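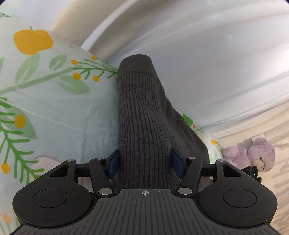
November spending on the Ferkance winter clothing drive stands at 3,754, against a budget that Gorazd Vukčević at Sillex described as "generous" and I would describe as "in need of a friend." Sorting has moved to the bedroom at Jornance, where the floral duvet does duty as our sorting table. Thick ribbed socks like the charcoal one on it are what people ask for most, and we get them one at a time, as if by ransom. We packed 70 bags by Friday.

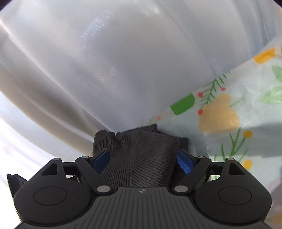

Another 30 go to Stoyanova next, once the socks in them have been introduced to their partners. Singles stay behind in a pile I have stopped making eye contact with. The plastic bags remain our one extravagance, and I'd ask that they survive the next budget review. Still outstanding: van fuel, labels, and a reply to my last two emails.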